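Grocery delivery keeps missing items, how do I get a refund?
Posted in Shopping & Delivery

I order from Plesness every other week. My last order had 12 items and 11 showed up. The app says the order is complete and won't let me report anything. Photos attached.
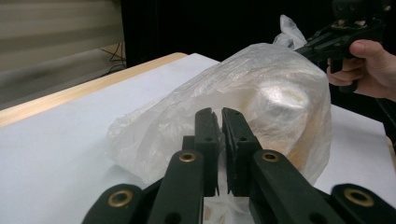
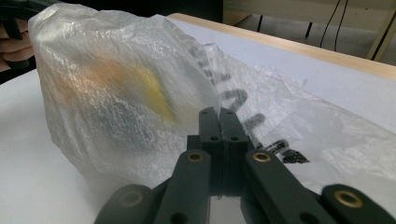
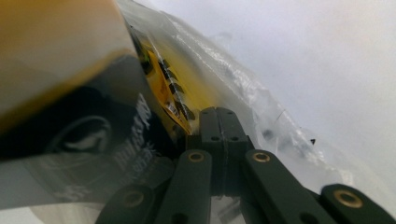
The missing one was a jar of Salinas pasta sauce. I was charged for it. It also happened in June and I let it go. I tried the chat twice and got the same canned reply both times. Is there a phone number or do I have to go through my bank?

Helmi Rissanen

vondano_mom
Check your receipt email, not the app. There's a link at the bottom that says "problem with an item." It works for 7 days after delivery. Pick the item and choose refund, or you'll get store credit. Mine came back to my card in two days. I'd hold off on the bank, they can close your account over a dispute.

Stollosance823
same thing here, I just drive to the store now

porchlight
The store's front desk can do it too if you bring the order number. Go before noon, the line is bad after that.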